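Brush rack

A brush rack is a small stand from which calligraphy brushes are hung, tip down, when they are not in use. It should not be confused with a brush rest, which holds a brush lying flat and mostly exists to be knocked over.

Form

The usual rack has two posts, a crossbar and a row of hooks. A brush hangs by the loop at the end of its handle. Decoration ranges from none to a great deal, and carved ends on the crossbar are common, dragons being the traditional excess. Most owners have fewer brushes than hooks - a condition they tend to regard as temporary.

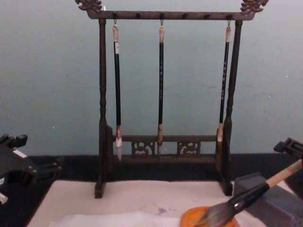 Use

A rinsed brush is hung so that water drains away from the glue at the root of the hairs. Left standing in a jar, it bends, and stays bent. The teacher Majdi Tannous allowed his beginners two brushes each and inspected the rack every Friday.

Colored paint

Black ink is customary, but brushes are also used with colored paint, poured into a shallow dish beside the paper. Orange shows every wobble. Latin capitals are a frequent first exercise, although the pointed brush was not designed with them in mind and makes its feelings known in the tapered ends of the strokes.

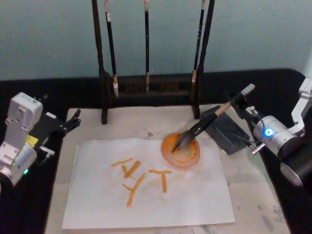
Letters in orange paint, with the brush in the dish.

See also: Brush rest, Ink stone, Felt mat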